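Home / Walls & Floors / Brick

How to Clean and Seal a Strip of Indoor Brick

Updated May 1, 2025

I love exposed brick, and I especially love it in a plain white room! Our workroom at Udavano has a band of it running behind the furniture, and in March I finally gave it the cleaning it had been asking for. If you've got a wall like this and you've been putting it off, go for it. It's a weekend job and most of it is pleasant (the vacuuming is weirdly satisfying).

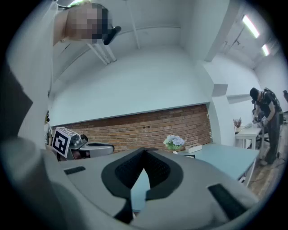 White wall, red-brown brick and the long ceiling light.

What you'll need

Vacuum with a soft brush attachment
Stiff nylon brush, plus an old toothbrush
Two buckets and a big sponge
Mild dish soap
Painter's tape and drop cloths
Water-based matte masonry sealer (I used Tastex)
A 2 inch brush and a small roller

I spent 277 on everything, but half of that was drop cloths and a good vacuum attachment I'd wanted anyway.

Step 1: Clear and cover

Pull the furniture out far enough that you can kneel behind it. Lay the drop cloths right up to the wall. Run painter's tape along the line where the white meets the brick, and press it down hard with your thumb, especially over the mortar joints.

Step 2: Vacuum, then vacuum again

Start at the top course and go sideways, one row at a time. Turn on every ceiling light you have. Brick dust hides beautifully in dim rooms!

Step 3: Wash in small patches

Wet a patch with plain water first. Then scrub with soapy water, rinse with the clean bucket and move on. Keep the sponge well wrung out. I did 11 patches and changed the rinse water after each one, which sounds fussy until you see the color of it.

Brush lightly over crumbly mortar. If it comes out in chunks, stop and repoint it before you seal anything.

Step 4: Watch the little openings

Old brick usually has something in it: anchor holes, round fittings, a bit of cable. We have two small dark round spots side by side in ours. Treat anything like that as electrical until you've checked. Switch off the circuit, tape over the opening and clean around it with a barely damp toothbrush. Wall plugs and filler can wait until the end.

And take a minute to look at your colors before you seal. I'd always called our wall red, but there's orange and tan all through it, with pale mortar in between. Gorgeous stuff.
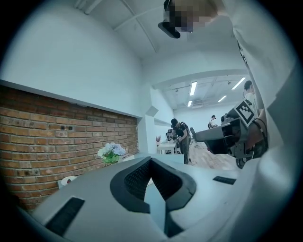
Step 5: Seal it

Let the wall dry for a few days. Test the sealer in a corner and give it 60 minutes before you judge the shade. If you're happy, brush the joints first and roll the brick faces after, in thin coats. Peel the tape while the last coat is still a little tacky, and leave the furniture out overnight.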